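Hilo largo sobre lo que llevo haciendo desde marzo: enseñarle a un robot a abrir puertas de armario. Con mis manos. Moviéndolo yo como una marioneta cara. Abro hilo 🧵

1/ Para quien acabe de llegar: trabajo en Tastetia, somos poquitos y el proyecto se llama Zurnley. La idea es que el robot guarde y saque cosas de oficina (carpetas, cajas, papel) en muebles normales, de los que tiene cualquiera.

2/ Y no se programa como la gente se imagina. No escribo "gira la muñeca tantos grados". Me siento, agarro los mandos, hago la tarea a través del robot y se graba todo: lo que ven sus cámaras y lo que hacen sus brazos. Luego el modelo aprende de eso.

3/ El primer día pensé: abrir una puerta, qué tontería, esto en una tarde está. JAJAJA. Once intentos para la primera puerta. Once!! Mi sobrina de dos años lo hace mejor y encima con una galleta en la mano.

4/ Lo que más cuesta al principio es que no sientes nada. Tú tiras del tirador y en tu mano no hay peso, no hay tope, no hay clic. Todo lo tienes que adivinar por la vista, y la vista es la del robot, que lleva los ojos donde los lleva.

5/ Truco que me pasó Mutua Muriithi, que lleva mucho más tiempo que yo en esto: no tires en línea recta. La puerta describe un arco, así que tu mano también. Parece de primero de carpintería, pero a los mandos se te olvida a la tercera repetición.

6/ También me dijo que fuera lenta al principio de cada toma y que no corrigiera a lo loco. Si dudas y haces zigzag, el robot aprende el zigzag. He visto una política nuestra dudar EXACTAMENTE como dudo yo. Da un poco de vergüenza verse así.

7/ Números, que me los pedís siempre: el objetivo de esta fase son 1000 demostraciones de armarios. Para mayo querríamos llegar a 3000 juntando cajones y estanterías. Mis muñecas ya han presentado una queja formal.

8/ Me preguntaba Jatemine por privado si no sale mejor coger el brazo directamente y guiarlo con la mano. Lo hacemos también! Para movimientos cortos va genial y notas la resistencia. Con dos brazos a la vez ya es un lío, te faltan manos a ti.

9/ Cosa que no me esperaba: las tomas malas también se guardan, pero etiquetadas. Si se me resbala el tirador y lo vuelvo a coger bien, esa recuperación vale oro. Si tiro la carpeta al suelo y digo una palabrota, eso va a otra bolsa (sin audio, menos mal).

10/ Y va por partes: abrir, localizar la carpeta, cogerla, sacarla, cerrar. A mí la que me trae frita es coger la carpeta. Es plana, está tumbada en la balda y las pinzas no tienen por dónde entrar. Hay que arrastrarla un poquito hacia el borde y pellizcar desde ahí.
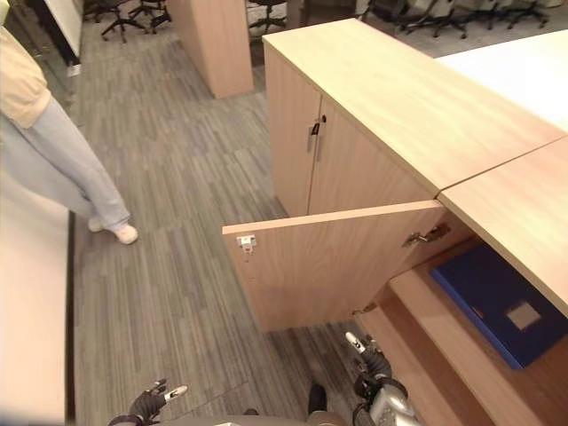
Puerta abierta, carpeta azul en la balda y las dos pinzas listas. Vista desde la cabeza 👀

11/ Para lo de la carpeta estoy probando a usar las dos pinzas: una empuja, la otra espera en el borde. Me sale una de cada 3, que ya es muchísimo mejor que la semana pasada, cuando me salía cero de cada todas.

12/ Dwivedi es como llamamos a nuestro script de revisión (larga historia, otro día). Repasa las grabaciones y me tira las que tienen saltos raros o los mandos desincronizados. Ayer me tumbó media mañana de trabajo. No nos hablamos.

13/ Si alguien de por aquí teleopera con dos brazos: ¿cómo descansáis? Yo paro cada veinte minutos, pero los hombros me los noto igual. Acepto sillas, estiramientos, conjuros.

14/ Mañana toca cambiar de sitio las carpetas y repetir todo desde el principio - que si siempre están en el mismo punto, el robot se aprende el punto y no la carpeta. Os voy contando por aquí, y si me sale el pellizco dos veces seguidas subo vídeo, prometido!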